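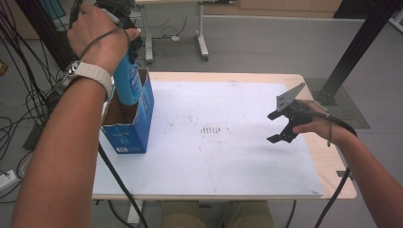 Unpacking Bottled Products from Retail Cartons

Fleltholm Stockroom Guidance
Prepared by Nia Ellis, Receiving and Storage
Last reviewed January 24, 2021

Purpose

This page sets out the standard method for removing bottled products from small open-topped cartons and preparing them for the shelf. It applies to all staff who work at the unpacking tables, including those on temporary assignment. Full cases on pallets are covered in a separate procedure and should not be opened at these tables.

Before You Begin

Clear the table of anything left from the previous delivery. Loose labels, tape ends and packing slips are easily carried into the next order and should be placed in the bin or the document tray as appropriate.

Check the white work surface. Smudges and gray marks build up with normal use and do not prevent work from starting, but any grit or residue that could transfer to a bottle must be wiped away. Use a damp cloth first and a dry cloth second. If marks remain after two passes, leave them and note the table number on the cleaning sheet.

Have the following ready:

The delivery note for the order
A dry cloth
A shelf tray with dividers
A marker pen
A flat-carton bin within reach of the table

Step 1. Place the carton

Stand the carton upright toward the back of the table and to one side, with its whole base on the work surface. Most staff who lift with the left hand will prefer the left side – those who lift with the right should reverse the arrangement. The middle of the table is kept free for inspection.

Turn the carton so that the product label can be read without lifting it. Compare the product name and code with the delivery note. If the two do not agree, close the carton and set it aside for the receiving desk.

Step 2. Open the flaps fully

Fold every flap up and outward before reaching inside. A flap that leans over the opening can catch the shoulder of the bottle or scrape the printed label. It does not matter if the flaps sit unevenly, provided that the opening is clear. Do not use a blade inside the carton. Where tape must be cut, cut along the seam with the safety cutter and return the cutter to its holder.

Step 3. Lift the bottle

Take hold of the upper part of the bottle, with the fingers curled over the top. Draw it straight up until the base has cleared the carton. Tilting the bottle while it is still partly inside tends to drag the carton along with it, particularly with the lighter cartons used for Vullon and Sipos products.

If the bottle does not move freely, steady the carton with the other hand and try again. Bottles with a trigger or pump top must be lifted by the neck. Do not pull on the trigger or the pump.

Wristwatches may be worn at the tables. Bracelets and loose cuffs should be removed or fastened back.

Step 4. Inspect

Set the bottle upright in the middle of the table and check the following points.

The cap is closed and the seal, where there is one, is unbroken.
The label is flat and legible.
The body has no dents or cracks.
There is no liquid on the outside of the bottle or in the bottom of the carton.

A bottle that fails on any point goes into the returns crate together with its carton. Write the reason on the carton in marker. Leaking bottles are to be bagged first and reported to Thodoris Rallis at the receiving desk.

Step 5. Transfer to the tray

Wipe the bottle if needed and place it in the shelf tray with the label facing forward. A standard tray holds 20 bottles. Trays should be moved to the cart when they are almost full, and a tray of the larger Nodis bottles is always carried by two people.

Step 6. Deal with the empty carton

Look inside the carton before discarding it, as leaflets and measuring caps are often left at the bottom. These are placed in the tray beside the bottle they came with. Flatten the carton along its existing folds and put it in the flat-carton bin. Cartons with a return label are kept whole and stacked no more than four high under the table.

Finishing the Order

Sign the delivery note and record any returns on the reverse. Wipe down the table, hang the damp cloth on the rail and take the note to the receiving desk with the last tray. Requests for replacement cloths, trays or marker pens should be made at the same desk.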